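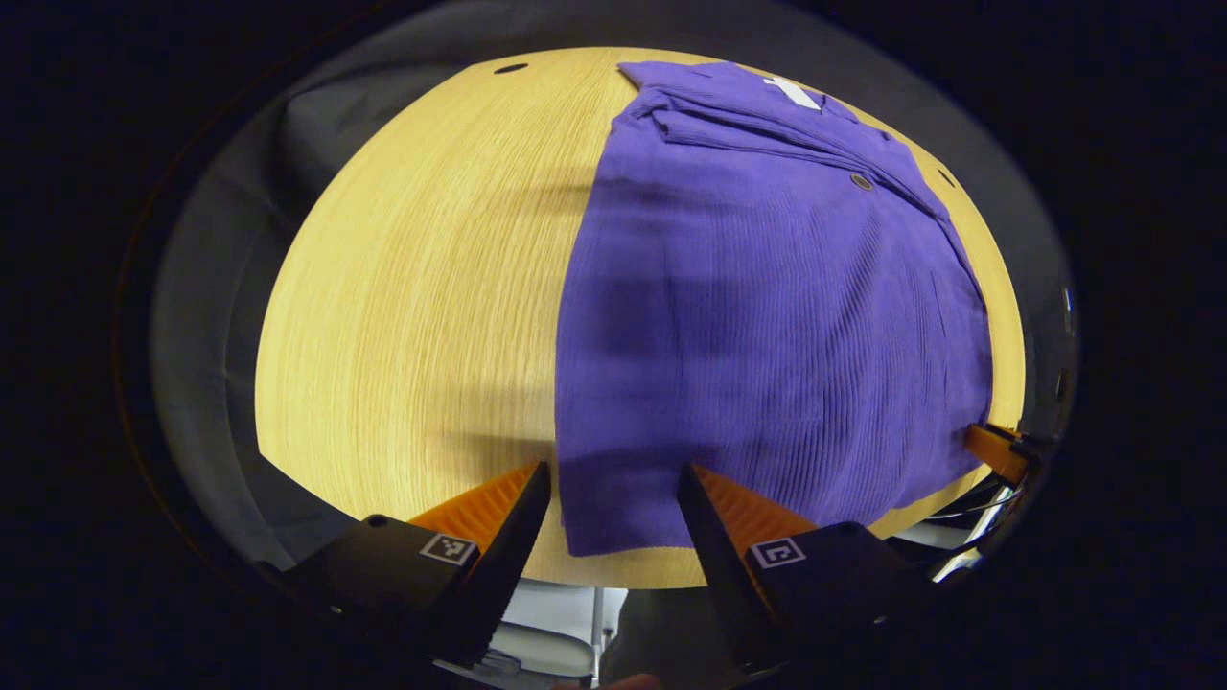 Niledard 그리퍼평가팀 | 장비 안내

핸드헬드 그리퍼 Bimska (오렌지 패드 사양)

Bimska는 손에 들고 쓰는 2지 평행 그리퍼입니다. 작업자가 직접 쥐고 물건을 집으면 그 동작이 손목 쪽 카메라에 기록되고, 기록은 같은 형상의 핑거를 단 로봇 팔에 그대로 쓸 수 있습니다. 의류, 수건, 포장재처럼 모양이 일정하지 않은 대상의 작업을 시험하려는 곳에 맞춘 장비입니다. 딱딱한 상자나 병만 다루는 공정이라면 아래 비교 항목에 있는 Lockwood 쪽이 값도 싸고 관리도 쉽습니다.

핑거와 패드
핑거 몸체는 무광 검정이고 안쪽 면에 주황색 골 패드가 붙습니다. 골은 잘고 나란하며, 얇은 천의 가장자리를 물었을 때 옆으로 미끄러지는 양을 줄여 줍니다. 골 간격은 한 가지만 공급합니다. 패드는 소모품입니다. 골 끝이 둥글게 닳으면 좌우를 함께 교체해 주십시오. 한쪽만 새것으로 바꾸면 천이 새 패드 쪽으로 끌려갑니다.

마커
좌우 핑거 바깥 면에 흑백 사각 마커 스티커가 하나씩 붙어 있습니다. 카메라는 두 마커의 위치로 핑거가 벌어진 정도를 계산합니다. 스티커에 긁힘이 생기거나 모서리가 들뜨면 계산값이 튀므로 교체용 스티커를 쓰시기 바랍니다. 교체 후에는 개폐 보정을 다시 합니다.

카메라
광각 렌즈를 사용합니다. 가까운 탁자 면이 볼록하게 휘어 보이고 화면 모서리는 어둡게 나옵니다. 왜곡 보정은 소프트웨어에서 처리하며 원본 영상도 따로 저장할 수 있습니다. 핑거를 벌린 상태에서 그 사이로 대상의 끝단이 보이는지가 중요합니다. 보라색 골지 셔츠를 나무 탁자에 펴 놓은 시험 장면에서는 벌어진 두 핑거 사이로 셔츠 밑단과 탁자 가장자리가 함께 들어옵니다. 셔츠 안쪽의 흰 라벨도 옷감과 뚜렷이 구분됩니다.

비교 시험
당사 시험실에서 세 가지 핑거를 같은 조건으로 비교했습니다. 대상은 골지 니트 셔츠와 면 수건이고, 핑거별로 품목마다 40회씩 밑단 집기를 했습니다. 한 겹만 들려 올라온 경우를 성공으로 쳤습니다.

Bimska 오렌지 패드: 셔츠와 수건 모두 가장 고른 결과. 니트 셔츠의 접힌 깃 부분에서는 두 겹이 같이 물리는 일이 있었음.
Sundiscombe 평면 실리콘 핑거: 수건은 무난. 셔츠는 당길 때 옷감이 밀려 주름이 생김.
Lockwood 경질 핑거: 딱딱한 물건용. 셔츠 밑단은 핑거를 탁자에 세게 눌러야 잡힘.

단추가 있는 앞단은 세 핑거 모두 결과가 좋지 않았습니다. 단추가 패드 사이에 끼면 천을 놓을 때 늦게 빠집니다. 셔츠를 다루실 때는 앞단을 피해 옆선이나 밑단에서 잡는 것을 권합니다. 양손 작업은 같은 그리퍼 두 대로 별도 시험했으며, 결과표는 요청하시면 보내 드립니다.

시험 환경에 대하여
탁자 상판의 결이나 구멍은 마커 인식에 영향을 주지 않았습니다. 영향이 컸던 것은 조명입니다. 머리 위 조명이 강하면 밝은 상판이 하얗게 뜨고 천 위에 짙은 그림자가 생깁니다. 노출은 자동보다 고정을 권합니다. 배경은 회색 계열의 무늬 없는 천이면 충분합니다. 케이블은 탁자 모서리에 걸리지 않게 빼 주십시오. 작업 중 케이블이 당겨지면 손의 움직임이 달라지고 그 기록은 쓰기 어렵습니다.

기본 구성
그리퍼 본체 2대
주황색 골 패드(본체 장착)
교체용 마커 스티커
연결 케이블
개폐 보정용 판
사용 설명서(국문)

카메라 모듈은 별도 품목입니다. 이미 보유하신 카메라를 쓰시려면 주문 전에 모델명을 알려 주십시오. 고정 나사 위치가 맞지 않으면 어댑터가 필요합니다.

대여
구매 전에 시험해 보실 수 있도록 30일 단위로 대여합니다. 대여품은 패드를 새것으로 바꾸어 보내며, 돌려주실 때 패드 마모는 비용에 넣지 않습니다. 핑거 몸체 파손과 케이블 단선은 수리비가 청구됩니다. 연장은 한 번 가능합니다.

자주 들어오는 문의
패드만 따로 살 수 있습니까. 좌우 한 벌로 판매합니다.
기존 로봇 팔에 핑거만 달 수 있습니까. 플랜지 도면을 보내 주시면 확인해 드립니다. 1월 이전에 출고된 Bimska 핑거는 나사 구멍 위치가 달라 현재 어댑터와 맞지 않습니다.
젖은 천에도 쓸 수 있습니까. 시험하지 않았습니다. 본체는 방수가 아닙니다.
패드 세척은 어떻게 합니까. 보푸라기는 부드러운 솔로 골 방향을 따라 털고, 알코올은 쓰지 마십시오.

견적과 대여 문의는 Niledard 그리퍼평가팀으로 보내 주십시오. 다룰 품목의 종류와 크기를 함께 적어 주시면 답변이 빠릅니다.

최종 수정: 7월 16일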